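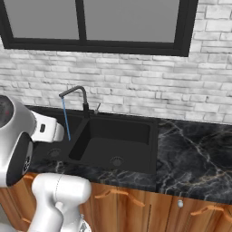

Fig. 2 – Poste évier en simulation : bras, double bac, robinet ouvert.

4.3 Réglage du poste évier (cellule Werkex, simulateur Rekska)
Temps de lecture : 2 min

La documentation de Mastedura promet une mise en service « sans retouche ». Nous n'avons jamais vu cela sur un poste avec robinet. Prévoyez de reprendre les étapes 3 et 4.

1. Chargez la scène de cuisine, bras à l'arrêt. Vérifiez que l'embase est bien à la cote du plan d'implantation ; l'assistant affiche « OK » même quand elle ne l'est pas.

2. Ouvrez le robinet par la commande de scène. Le filet bleu doit tomber dans le petit bac, à gauche.

3. Amenez la pince vers le filet à vitesse réduite (50 mm/s au plus). Arrêtez-vous avant le contact et relevez la position.

4. Comparez avec la position calculée. Au-delà de 2 mm d'écart, recommencez l'étalonnage du poignet. Le bouton « Correction auto » masque l'écart, il ne le corrige pas.

5. Lancez 3000 pas de simulation et lisez le journal. Le code 129 signale une collision avec le rebord de l'évier.

Note : l'eau simulée est un simple tracé. Elle ne dit rien des projections ni de l'étanchéité des joints, quoi qu'en laisse entendre la brochure.

ATTENTION – Ne transférez pas ces réglages sur le bras réel sans essai à sec, arrêt d'urgence à portée de main. Un cycle propre à l'écran ne vaut pas réception.

Contact : support Yau | © Yau, tous droits réservés | Haut de page
Ce site utilise des cookies. Accepter – Paramétrer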